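Palma simulation cell back in service after wrist camera rework

The Palma simulation cell at Bulow returned to regular use in September after a rework of its wrist camera model, its table assets and its nightly check. The cell is the software twin of the tabletop manipulation station on the second floor and is used to test grasping routines before they are loaded onto the real arm.

The work was led by Inmaculada Lorente, who maintains the cell, with Faustino Zamudio handling the render configuration. The cell was closed to outside jobs while the changes went in. Queued jobs were held and did not need to be submitted again.

The fault that prompted the work was a drift between the camera mount in the robot description file and the mount used by the renderer. The two files had been edited separately, and the renderer was still reading an offset of 20 mm that belonged to an older bracket. Depth values came out consistent with each other but wrong with respect to the tool, and routines tuned in the cell stopped short of the surface when moved to the station.

"The error was small enough to pass the old check," Lorente said. "We had a tolerance in there that dated from the first gripper."

Both programs now read the mount from one file, kept in the Funum repository. The old offset has been deleted from the render configuration, and the loader stops with an error if it finds a second definition.

Zamudio also went through the close-range views of the furniture assets. At short distances the round, marble-look table is the hardest of these to judge. Its pale top carries dark markings, and straight-edged bands of different brightness run across it, so a routine that looks for edges has several candidates besides the rim.
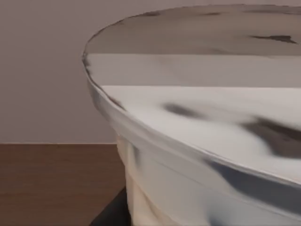

Changes to the nightly check

The check now runs 131 poses per asset and compares the rendered depth with the geometry at each one. The tolerance has been lowered to 2 mm. A pose that falls outside it is logged with the asset name, the joint values and the light setting, and the asset is locked until someone signs it off.

Light settings are stored with each pose. Under the previous arrangement they were taken from whatever scene had been loaded last, which made some failures impossible to repeat.

Hadiza Isah, who runs grasping tests for the Vusis project, said her group will repeat its earlier runs before comparing any results across the change. The group has 822 stored runs from the old configuration. These stay readable but are marked as such in the index and cannot be mixed with new ones in a single report.

Users with private copies of the render configuration should discard them and pull the current version. Local edits to the mount section will be rejected at load time. Custom tables and other furniture need to be registered again – the form is unchanged – and will go through the full check on the first night after registration.

Candela Bravo is the contact for locked assets. Requests for changes to the camera mount go to Lorente.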